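Household and Shop-Floor Chores: Frequently Asked Questions

Promance Robotics Evaluation, Honbridge
Maintained by Nilmini Cassim and Sewwandi Mondal
Last revised March 10, 2024

General

Can a robot do the dishes yet?

In part. A single arm with a two-fingered or suction end effector can move rigid, dry, separated items from a counter to a rack at a rate most people would find slow. It cannot reliably scrape plates, sort cutlery from a full sink or decide that a pan needs soaking. Our position is that dish loading is a set of about a dozen separate skills, and that only a few of them are ready to be used without supervision.

What do you mean by "ready"?

A skill is listed as ready when it completes 1000 consecutive trials in our test conditions with no more than 5 failures, and when none of those failures damages the item, the room or the arm. A skill that fails more often is listed as assisted (a person is within reach) or as research.

Which household chores are closest?

Floor vacuuming is solved for practical purposes and we do not test it. After that, in descending order: moving cups and bowls between flat surfaces, wiping a cleared counter, opening drawers with bar handles, opening dishwashers, folding towels. Making a bed, cleaning a toilet and putting away mixed groceries remain research.

Why is a kitchen harder than a factory cell?

A factory cell is built to suit the machine. Parts arrive in a known orientation, lighting is fixed and people are kept out by a guard. A kitchen has reflective surfaces, doors that swing into the working area and objects left wherever someone last put them. The loads are lighter, but the planner has far more to account for.

Simulation

Do you test in real kitchens?

Eventually. Each skill is first run in simulation, then in the Honbridge test flat, then in a small number of occupied homes. A skill must complete 4000 simulated episodes before it is scheduled for hardware. The order of the stages is fixed, and we do not accept vendor simulation results in place of our own.

What does a simulated kitchen task involve?

The standard counter-clearing task, known internally as Hirka, uses a floor-based arm, an L-shaped counter and a small object to be picked up. The arm begins with an empty gripper. Cabinet and counter geometry is held constant within a series; object position and start pose are changed between episodes.
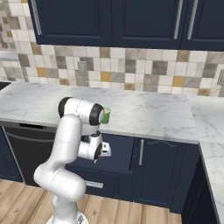
Counter-clearing task, simulated: white arm, marble counter, green cup at counter level. Gripper empty.

Scoring is by outcome. An episode passes if the cup is at the target location, upright, when the time limit expires. Contact between any link and the cup before the grasp is logged separately. With an upper joint close to the object, a small error in the elbow can knock the cup over before the gripper reaches it, and a simple pass rate will not tell you why the episode failed.

How well do simulated results carry over to hardware?

For rigid objects, reasonably well. The usual losses come from friction, camera calibration and cable drag on the wrist. For cloth, liquids and food the results carry over poorly, and we treat simulated scores for those materials as a debugging aid only.

Why does the arm not move around?

A fixed base removes one source of error and makes results easier to compare. It also limits reach. In a corner kitchen, an arm on a fixed base may cover one run of counter and very little of the other. Mobile bases are tested in a separate series, and their scores should not be compared with those from Hirka.

Can the same arm open the dishwasher and the cupboards?

Bar handles are straightforward for most grippers. Recessed handle slots are less forgiving, as the fingers must fit into the gap and pull at the correct angle. We test the two as separate skills. Several arms that are ready on bar handles are still at the research level on recessed slots.

Shop Floor

Which shop-floor chores have been automated successfully?

Palletizing uniform cartons, machine tending and floor scrubbing in wide aisles. All three involve known objects and short decision chains. Emptying bins, coiling hoses, sweeping under benches and returning hand tools to a shadow board are still done by people at every site we have visited.

What is the Uddin series?

Uddin is our bench-tidying test. The arm must return loose tools to marked positions and leave unfinished work alone. The second requirement causes most of the failures. Current systems identify a wrench easily enough, but they are poor at judging whether it is still in use.

Will a robot save my shop money on cleanup?

Probably not at present if cleanup is the only job it does. Integration, guarding and supervision usually exceed the labour cost of a short end-of-shift tidy. The calculation changes if the arm is already installed for machine tending and sits idle between shifts.

Using the Results

How often are ratings updated?

Ratings are reviewed twice a year, with the next review in June. A skill can be downgraded between reviews if a site reports damage. It cannot be upgraded between reviews.

Can I submit an arm for testing?

Yes. Send the kinematic description, the gripper data sheet and the payload rating. We require 2 identical grippers so that testing can continue if one fails. Incomplete submissions are returned without evaluation.

Do you recommend specific products?

No. Ratings apply to a skill on a named arm with a named gripper and software version. Changing any of the three voids the rating.

Who do I contact about an error on this page?

Household and simulation entries: Nilmini Cassim. Shop-floor entries: Sewwandi Mondal. Please quote the question as it appears here.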